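Kulturverein Stollska e. V.
Niederschrift über die Sitzung des Arbeitskreises Lichterfest, Januar
Beginn: 18.30 Uhr
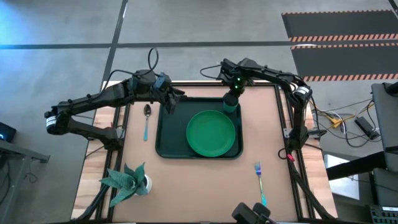 Hicham Shehata merkte vor Eintritt in die Tagesordnung an, die Niederschrift der vorigen Sitzung gebe seinen Antrag zum Laternenumzug unvollständig wieder. Er habe beantragt, den Umzug auf den Vorabend des Festes zu legen, wie es bis zur Schließung der alten Uferstraße üblich gewesen sei. Die Niederschrift wird entsprechend berichtigt und im Übrigen genehmigt.

TOP 1 Feststellung der Beschlussfähigkeit
Die Sitzungsleitung stellt fest, dass form- und fristgerecht eingeladen wurde und der Arbeitskreis beschlussfähig ist. Änderungen der Tagesordnung werden nicht gewünscht.

TOP 2 Laternenumzug
Über den Antrag Shehata wird ausführlich beraten. Für den Vorabend spricht die Überlieferung; gegen ihn wird vorgebracht, dass die Musikgruppe aus Halulis erst am Festtag anreist. Mwangi Urio schlägt vor, den Umzug am Vorabend ohne Kapelle und mit Gesang durchzuführen. Die Liederblätter liegen aus dem Vorjahr noch vor, die vierte Strophe des Abschlussliedes ist darin allerdings fehlerhaft abgedruckt.
Beschluss: Der Umzug findet am Vorabend statt. Aufstellung ist um 17.45 Uhr am Brunnen. Die Liederblätter werden berichtigt und neu gedruckt. Der Beschluss ergeht bei 3 Enthaltungen ohne Gegenstimme.

TOP 3 Festgebäck
Die Bäckerei Biwott bietet an, das Lichtergebäck wieder nach dem überlieferten Rezept mit Anis und Honig herzustellen. Strittig ist die Form. In Stollska wird der Kranz gebacken, in Amdale hingegen der geflochtene Stern, und ein Teil der Gäste kommt seit der Zusammenlegung der Feste aus Amdale. Es besteht Einvernehmen, beide Formen anzubieten und auf dem Aushang mit ihrem jeweiligen Ortsnamen zu bezeichnen. Im vergangenen Jahr wurden 858 Stück ausgegeben, der Vorrat war vor dem Entzünden der großen Laterne erschöpft. Die Bestellmenge wird in der nächsten Sitzung festgelegt.

TOP 4 Finanzen
Aus dem Vorjahr steht ein Betrag von über 4.000 Euro zur Verfügung. Hiervon sind die Kosten für Laternenpapier, Liederdruck und Bühne zu bestreiten. Die Standgebühr beträgt unverändert 20 Euro. Eine Ermäßigung für auswärtige Vereine wird erörtert und nicht zur Abstimmung gestellt.

TOP 5 Eintragung in das regionale Brauchtumsverzeichnis
Mwangi Urio berichtet über den Stand der Unterlagen. Es fehlt weiterhin ein Nachweis über das Alter des Festes. Die älteste bisher aufgefundene Erwähnung steht in einem Rechnungsbuch der Gemeinde Amdale und betrifft den Ankauf von Talg. Ob damit die Festlichter gemeint sind, lässt sich dem Eintrag nicht entnehmen. Herr Shehata übernimmt die Anfrage beim Archiv in Halulis.

TOP 6 Verschiedenes
Der Schlüssel zum Laternenlager ist künftig im Vereinsbüro abzuholen. Beschädigte Gestelle sind mit einem Anhänger zu kennzeichnen und getrennt abzustellen.

Ende der Sitzung: 20.10 Uhr
Für die Niederschrift: Mwangi Urio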